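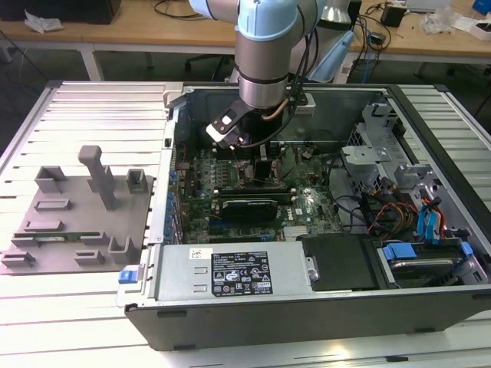

1 August 2021

Pack frame, second build. Bench notes plus what came back from the weekend on the Sivlow side. Pramila Gautam carried it up on Friday, I carried it down. Tymofii Tkachuk had the old frame as the comparison and swapped with each of us for one leg.

Load was 20 kg at the trailhead, weighed on the hanging scale with water in. Same contents in both packs as far as we could manage: tent body, rope, food bag, stove, a water bag to trim. Old frame took the weight a little higher because the food bag would not sit below the rope. Should fix this next time with a dummy load. Sandbags in stuff sacks, marked by position, no judgment needed.

Frame as carried: two aluminum stays, bent to Pramila's back, one cross strut at shoulder blade height, plastic sheet between. Hip belt from the Plirine pattern, cut one size down. Shoulder straps unchanged.

Going up, Sivlow lower trail to the tarn:

Belt held for the first hour without retightening. The old one slips within the first few switchbacks and did so again. Pramila reports pressure on the front of both hip bones, left worse, starting near the second stream. She moved the belt up a finger's width and the left side eased. Right did not. There was a red mark on the right at camp, gone by morning.

Load lifters at the new angle do something. With the old frame they run close to flat and pulling them only drags the straps back. On this one Tymofii could take weight off the front of the shoulder and put it back while walking. He wants the buckle lower. I would leave it until someone else has tried it, he has long arms.

Squeak from the cross strut, left end, every step with the left foot. It started on the talus and did not stop. Duct tape helped for a while.

Camp at the tarn. Wind from the pass most of the night. Packs left outside under the fly edge, both damp in the back panel by morning. The new foam holds more water than the old. Wrung out what I could and it still felt cold through the shirt until midmorning. Closed cell only in the next one, at least for the lumbar pad.

Over the pass and down:

I had the new frame from the tarn. Steep section below the pass is loose, a lot of sideways stepping with poles. The pack stays with the body well enough on the flat but on side steps there is a delayed kick from the top. I think the stays are too stiff above the strut and the bag is not tied closely enough to them. Pulling the upper compression straps hard reduced it. Rope on top makes it worse, obviously, and the rope should have been lower.

Stay tip on the right came through the pocket webbing somewhere on the descent. Found it at the lunch stop. No damage to the bag itself. The end was rounded but not capped. The left one was capped and is fine. I had one cap in the drawer when I assembled it and meant to go back.

Knees: mine complained, same as always on that descent. Not a frame result.

Tymofii on the old frame was slower on the last part but he had also turned his ankle slightly at the creek crossing, so the leg times for Sunday morning are not worth comparing. I have left them in the sheet with a mark beside them.

On the bench this afternoon:

Took the bag off the frame. Strut bolt on the left was loose by half a turn, washer polished on one face. That is the squeak. Thread locker and a nylon washer both sides. Shook it by hand with the water bag strapped on and no noise, for what that is worth.

Right stay has taken a set. Laid it against the paper template and it is off by 12 mm at the top end, bent backward. Left matches the template. Either I did not bend them the same to start with or the right one yielded when I sat down hard against the rock at lunch. I did not trace the right one before the trip. Both get traced from now on, before and after, on the same sheet, with the date.

Belt stitching intact. Slight fuzzing on the webbing where it passes the ladder lock on the right. The lock has a molding burr, which I have filed off. Check the rest of that bag of hardware, they all came from Amrani in the same order.

Back panel foam weighed dry on the kitchen scale before the trip at 85 g. Weigh again after soaking and a fixed drip time. Not done yet, no clean bucket.

Changes for the third build, in the order I would do them:

Cap both stay ends. Do this first – it is a five-minute job and it nearly put a hole in the bag.
Closed cell lumbar pad.
Thinner stay above the strut, or the same stay ground down on the edges. Ask Pramila which she can do in the shop.
Second attachment point between bag and frame, upper third.
Belt padding opened out at the hip bone, right and left the same, then see if the right still marks.

Leave alone for now: lifter buckle height, shoulder strap spacing, lid.

Open question on the sheet. It does very little except stop hard items poking through, and it traps sweat. Tymofii would drop it and use mesh. I would rather cut windows in it, keep the border, and see if the strut still behaves. The Poto loop would be a reasonable place to try that, short climb and an easy way out if something folds.

Water bag leaks at the cap. Use the other one.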